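4.2 Bench tasks with a hinged enclosure

The question behind this part of the study is a narrow one. Small repair shops spend much of the day on chores that no one would call skilled work: opening a box, putting a part in it, closing the box, clearing the bench. We wanted to know how much of that a two-handed machine can do at an ordinary table with ordinary clutter on it. Thibodeau's earlier trials on the Nelow bench used bare tabletops and a single object, and we think that setting flatters the machine.

Our layout keeps the clutter. A plastic distribution box with a see-through hinged lid sits on a padded surface, and the parts to be handled stand in gray square blocks so that a hand can close on them from above. Tape measures, a power adapter and bags of small hardware stay within reach of the work (Figure 3).
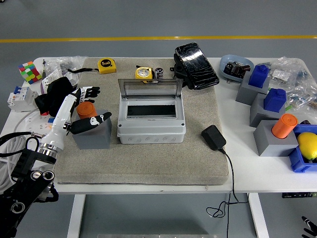

Figure 3. Enclosure task with the lid open. The left hand is over a block holding an orange cylinder; more blocks stand on the right side of the table.

4.3 Scoring and resets

Each session had 18 attempts. An attempt counted as complete only if the part ended up inside the enclosure and the lid was shut. A part dropped on the pad was scored as a failure even when the hand picked it up again. Under this rule, 9 of the attempts in the first session were complete. Most of the others failed at the lid, where the fingers pushed the whole box back across the pad.

Between attempts the bench has to be put back in order, and we did this by hand. 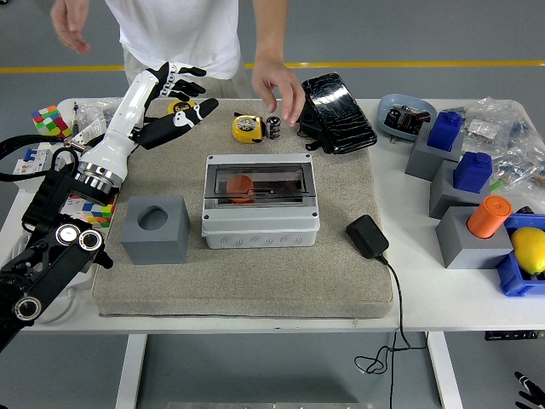

We did not count reset time in the Drokell scores, but a shop owner would. Two of our resets took longer than the attempt they followed. A worker who must stay close to the bench to straighten parts has not been freed for other work, and we see this as the main gap between our results and daily use. The March sessions will repeat the task with the machine doing its own resets, starting with the blocks and leaving the soft bags for last.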